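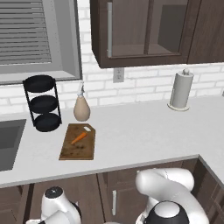 November, late evening, kettle on

I walked all the way out to Narnau this morning, along the old canal, and my legs are letting me know it. The little counter on my phone said 11 miles there and back, and I believe every one of them. I had meant to turn around at the lock, but the fog was lifting off the water so prettily that I kept telling myself just one more bend, and then of course I was at the village and it would have been silly not to stop for soup.

The soup was barley, very thick, with a heel of brown bread. I had it by the window and read the back of the menu, where they tell you the history of the place (1,376 people at the last count, and a flood that took the first bridge). I do love a menu with a history on it. I ordered a slice of plum cake to be polite and then ate it in four bites.

On the way home I stopped in at Gajewski for wool. I have been trying to match the green in the cardigan for weeks now, and they had it! Well, they had a green that is so close I have decided it is the same. I bought 3 skeins, which ought to do both sleeves if I don't go wild with the cuffs, and then stood for ages over a basket of gray tweed that I do not need. I was good. I left it there – though I did ask when they close for the winter.

The Andden bus went past me at the crossroads with its lights already on, and I could have waved it down, but I wanted to see the geese come in over the reservoir. They were late. I stood on the dam with my hands up my sleeves and thought about Mother's old coat, the one with the lining that crackled, and how she would have had me home an hour earlier. Then they came, all in one long untidy string, making that wonderful racket, and I laughed out loud with not a soul to hear it.

Blister on the left heel. New socks before I try the Virby path.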